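Chapter 8
Learning to Grasp from Two Views

Chapter 7 treated the camera as a fixed instrument. Its pose was known, and error came mainly from calibration. We now add a second camera that moves with the gripper, and ask how a policy should weigh the two.

The working case is the small-parts task of El Idrissi, called the Plutthorpe task in the exercises. Two arms share one table, and the policy was trained on 1,675 demonstrations, of which 1,179 were kept after filtering.

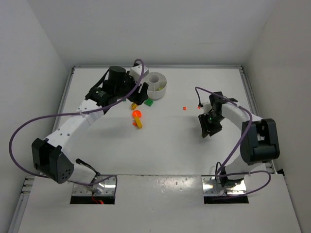
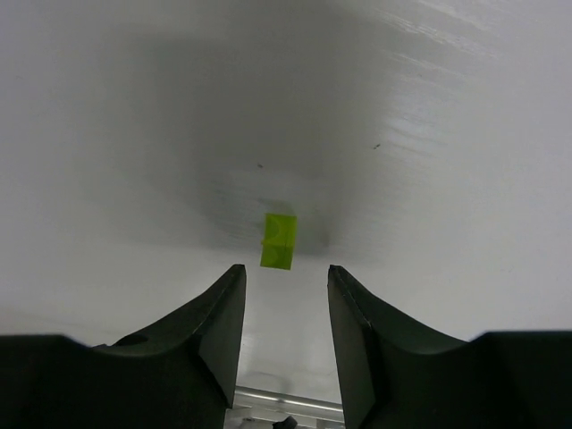 Figure 8.1. First, the workspace view, with both arms; second, the wrist view, with a green cube beyond the fingertips.

The fixed view gives the layout of the table but few pixels per part. The wrist view gives detail near the fingers and loses the rest — including, in most poses, the other arm. Section 8.1 defines the observation vector. Section 8.2 derives the fusion weights, and Section 8.3 tests them with each camera masked in turn. Readers who skipped Chapter 7 should review its notation for frames first.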